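How Do You Choose a Hand for a Robot?

Your own hand can pick up a grape, turn a key and carry a heavy bag. A robot hand is usually much simpler. Engineers call it a gripper, and there are many kinds.

A suction gripper works like a rubber sucker on a bathroom tile. It is good with flat, smooth things such as boxes and sheets of glass. It is bad with anything full of holes.

A soft gripper has bendy fingers filled with air. It can hold a tomato without squashing it, but it may droop if the load is heavy.

A two-finger gripper opens and closes like a pair of tongs. It is strong and simple, and it can do a lot of different jobs.

So which one is best? That depends on the job, and the way to find out is to test them.

Testing on a computer

At the Dredelov workshop, new grippers are tried out inside a computer first. The computer makes a pretend world, called a simulation. It works out what would happen if a finger pushed, slid or slipped. Nothing breaks if the robot gets it wrong.

Engineers can also run the same test again and again. In March the workshop compared 2 grippers this way. Each one had 1,000 tries at taking hold of a knob. The knob started in 21 different places, so the robot could not just repeat one lucky move.

The robot in the test gets its own view of the pretend world. It has to use that view to work out where its fingers are and how far they must go.
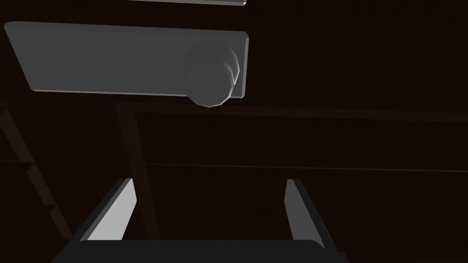 A simulated two-finger gripper with its fingers open. The gray panel above has a round knob.

Knobs are a good test. They are round, so fingers can slide off. If the gripper closes too soon, it misses. If it comes in crooked, only one finger touches – and one finger can't pinch anything.

After the computer tests, the better gripper is fixed to a real arm and tested again. Real knobs can be dusty, loose or stiff, and a simulation may leave those things out.

Word box

Gripper: the part of a robot that holds things.
Simulation: a pretend world made by a computer.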